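Washing a wool jumper by hand

Fill a basin with cool water and stir in a capful of wool wash. Turn the jumper inside out, push it under and leave it for ten minutes. Don't rub it. Press the water through the knit with flat hands, then lift it out with both arms under it so the sleeves don't drag.
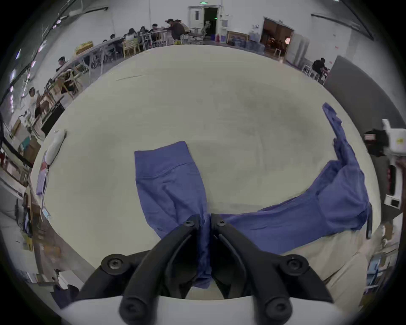 Rinse twice in water of the same temperature. A sudden change from cool to warm is what felts most jumpers. If the water still feels slippery, rinse again.

Roll the jumper in a dry towel and kneel on the roll - never wring it. A medium jumper in 200 g of fine yarn dries in a day or so on a rack. Thicker ones take longer, and in November I allow three days. 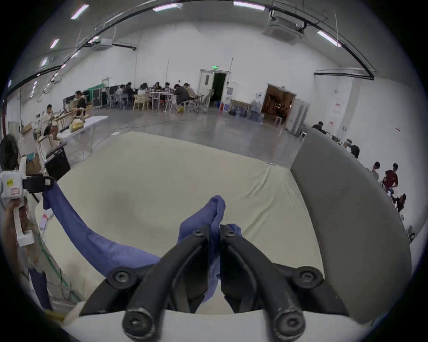

Lay it flat, away from the radiator, and pat the body and sleeves back to the measurements you took before washing. Turn it over once the top feels dry.

Isla Kereama adds a spoonful of white vinegar to the last rinse for dark colours. I have tried it and saw no difference.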